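Flestholm parcel point – progress report, September
Prepared by Geum-ok Ma for Arturo Villa

1. Shelving and sorting

Parcels are placed on metal shelving, with boxes stood on end and labels facing outward where size permits. Plastic mailers share the shelves with the boxes. Parcels taken off the shelves go into stacking crates.
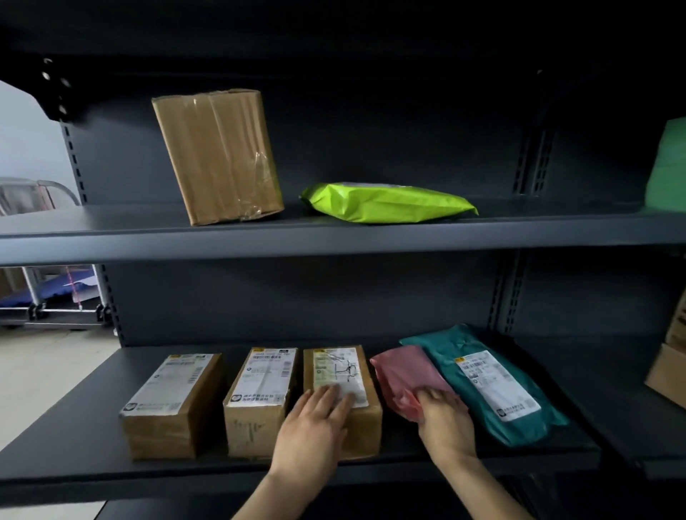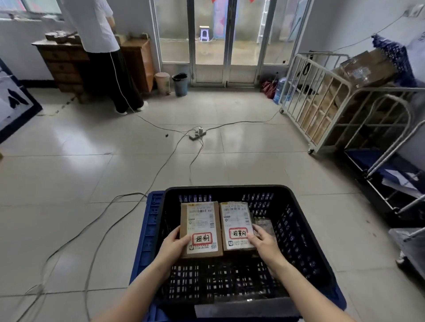 Stock at the start of the month was 139 parcels. At the close it was 108, of which 11 were overdue for collection. Overdue items are now checked at 4 pm – previously this was done only when a shelf was full.

2. Outstanding

Two labels could not be read by the scanner and were entered by hand. The return rate charged by Trirnard has not been confirmed. The second shelving bay remains within the agreed budget; the invoice will follow with the October report.

Contact: Flestholm Parcel Point, Prarkberg office | © Flestholm | Back to top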